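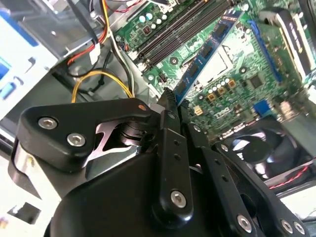

Dell Desktop, Refurbished, Open Case Bench Unit
Sold by Holloway Computer Resale
Item no. 3376
Condition: Used, tested
In stock: 3

Product details

This is a used Dell desktop sold for parts practice, repair classes and home upgrades. It comes with the motherboard, processor, power supply and wiring in place. The board is green with the DELL name printed on it in white. Memory goes in the black slots with white latches at the ends.

Each unit is started up on our bench before it is listed. Iker Cantero does the testing and signs the card that ships in the box. Hard drives are removed and wiped before sale. No operating system is included.

Memory

One module is supplied with each unit. If you want more, order the Vumex memory pack (item no. 2196) and put it in the order notes, and we will fit it before shipping at no charge. To fit it yourself, unplug the computer, open the latches, line up the notch and press down evenly until the latches close. Do not force a module that is facing the wrong way.

Inside the case

The power supply is gray metal with a grid of square vent holes. Yellow and black wires loop out over the board area, and there are orange and red ones down the side, held in bundles with small white cable ties. We leave the factory ties on. Cut them only if you are replacing the power supply. The processor sits under a metal bracket with a lever, and light scratches on its metal top do not affect use.

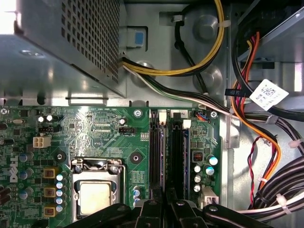 Shipping and returns

Units ship in a double-wall carton with the side panel on. Orders placed before 2 p.m. leave the same day. Returns are accepted for 30 days if the unit is complete. Please keep the carton.

Schools and repair shops can ask Yolanda Pruitt for a price on larger orders. Use the contact form and give the item number.

Also bought with this item

Elter screwdriver set, item no. 971
Dusara wrist strap
Vumex memory pack, item no. 2196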